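**Kitchen and Pantry Coordinator, Werkthorpe Community Meals**

Part-time, 24 hours a week, permanent after a trial period
Posted 2018-08-29

Werkthorpe Community Meals cooks and serves lunch five days a week for older people and families in the Lacson neighborhood. We serve 206 lunches on a normal day, and of those a good share go out by van to people who can't come to us. We are looking for a coordinator to run the pantry, place the orders and keep the lunch shift on schedule.

The job is open because our present coordinator is moving to our second kitchen on Curov Street. She will still be in the organization and will work alongside the new person for the first three weeks.

## What the work is

You will be in the building from 8:00 to 1:00 most days. The first hour goes to deliveries and checking stock. Bread and produce come in every morning, dry goods and jars twice a week, frozen food once. You check what came against the order sheet, sign for it, and call the supplier if something is short. Sorard is our main dry goods supplier and their driver does not wait long, so the checking has to be quick.

From 9:00 you are with the cooks. You don't need to cook every day, but you do need to be able to step in for a prep cook who is out sick. That means peeling, chopping, portioning, and knowing how to run the steamer and the big mixer. We will train you on both.

Lunch is served from 11:15 to 12:30. The coordinator stands at the end of the line, watches the count, and decides when to open the next tray. After lunch you write down what was left over and what ran out. The log is used to plan the next menu, so it has to be done the same day.

Other regular duties:

- Placing orders by phone and on the supplier websites
- Rotating stock, dating open containers, and throwing out what is past date
- Keeping the temperature log for both refrigerators and the freezer
- Making up special plates (low salt, no nuts, soft food) from the diet list
- Showing new helpers where things are and how we wash hands and surfaces
- Filling in the monthly cost sheet, due on the fifth

The pantry budget is small and you will be expected to stay inside it. Single purchases up to $200 are yours to make. Anything over that needs a signature from the kitchen manager.
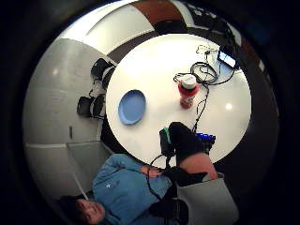

*Jar and plate on the round white table.*

## Who we are looking for

You should have at least a year of paid work in a kitchen, a cafeteria, a grocery store or a food warehouse. Unpaid work counts if it was regular and someone can speak to it. You need a current food handler card, or you need to get one within 30 days of starting - we pay the fee.

You should be able to read and write English well enough to keep the logs and talk to suppliers. Spanish or Tagalog would be a real help at the serving line but we don't require either one.

The work is physical. Flour and rice come in 50-pound bags, and although we have a hand cart, there are two steps down to the storeroom. You will be on your feet for most of the shift. The kitchen is hot in summer. If you need an adjustment to do the job, tell us when you apply and we will talk about what can be changed.

You don't need a driver's license. The van routes are run by someone else.

We do a background check on everyone we hire. An old conviction does not rule you out. We look at what it was and how long ago.

## Pay and benefits

- $17.25 an hour, paid every two weeks
- $300 a year for work shoes and clothing, paid with your first check
- Paid sick days from the first day of work
- Nine paid vacation days in the first year
- Lunch on every shift

The kitchen is closed for the last week of December, and that week is paid and does not come out of your vacation. There is no health insurance with this position. The Curov Street kitchen may have full-time hours next year, and people already on staff will be considered first, but please don't apply counting on that.

The trial period is 90 days. At the end of it you will meet with the kitchen manager and either of you can decide to stop there.

## How to apply

Send a resume or a one-page letter telling us where you have worked, what you did there, and which mornings you can't work, if any. Two references, please, with phone numbers. At least one should be a person who supervised you. Please don't send photos or copies of ID at this stage.

Address it to Princess Enriquez, Kitchen Manager. You can drop it off at the front office between 9:00 and 3:00 or mail it to the Werkthorpe Community Meals main address. If you don't have a computer, ask at the desk for a paper form. It's two pages and you can fill it in there.

We will read applications as they come in and keep the posting up until the job is filled. Everyone who applies will get an answer, by phone or by mail. Interviews take 40 minutes and are held in the afternoon after cleanup. People we ask back a second time will work one paid lunch shift with the crew, so bring closed shoes and something to tie back long hair. Aprons are provided.

Questions about the hours or the duties can go to Princess at the front office number, after 1:30, when the kitchen is quiet enough to hear the phone.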